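Voleo opens the doors of its new textile workroom at Rallent

April 2, 2017

After a long winter of painting, shelving and a good deal of carrying boxes up and down stairs, Voleo is delighted to announce that its new textile workroom at the Rallent building is open and ready for visitors. The room gives the company a proper home for the sorting, folding and packing of household cloth, work that had been squeezed for years into a corridor behind the old Carbone shop.

Anyone who remembers that corridor will be pleased to hear that there is now space to shake out a double sheet without knocking over somebody's tea. The workroom measures 413 square metres, with long tables down the middle and deep shelves along the walls. There are 761 labelled places for towels, tablecloths, blankets and napkins, and everything that comes in is given its own spot before it goes out again to guest houses and small restaurants in the area.

"We have wanted a room like this for a very long time," said a spokesperson for Voleo. "Folding sounds like a small thing, and I suppose it is, until you have a few hundred pieces waiting and only one table. Having the space to lay each cloth out flat and do it nicely makes the whole day pleasanter, and we think our customers will notice when they open their parcels."

The opening also marks the start of Zasora, a new packing service for families who would like their spare bedding and table linen put away tidily between seasons. Cloth is sorted by colour and size, folded, wrapped and kept at Rallent until it is wanted again. Some 300 households have already put their names down, which is rather more than Voleo had dared to hope for, and further places will be offered in September. 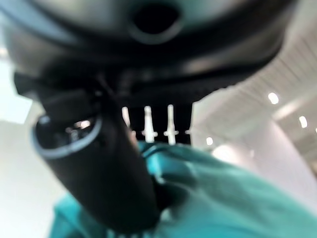

Visitors are warmly invited to come and see the workroom during opening hours, to have a go at folding a fitted sheet (it can be done, with a little patience) and to ask about Zasora. Tea and biscuits will be served at the far end, well away from the clean linen. There is no charge and no need to book, although larger groups are kindly asked to let the front desk know beforehand so that enough chairs can be put out.

The Carbone shop will stay open as a collection point, and existing customers need not change any of their arrangements.

For further information, please contact the Voleo press desk at the Rallent building.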